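The Last Order

Zoi Moschos had sold foam trays to the fish market of Clarneck for 40 years. In February the letter came: no more foam after summer.

She read it two times, then called Garba Adebisi at the paper mill.

"Can your board hold ice?" she asked.

"For seven hours," he said. "Maybe eight, if the lid is good." 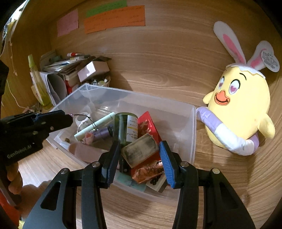

A clear bin and a yellow chick with rabbit ears.

He brought two samples the next morning. Zoi filled them with ice and sardines and put them on the scale - then she sat beside them until evening, with her coat on.

At six the bottom was still hard. She pressed it with her thumb, again and again.

"Send me 1,536," she said on the phone. "And the good lids."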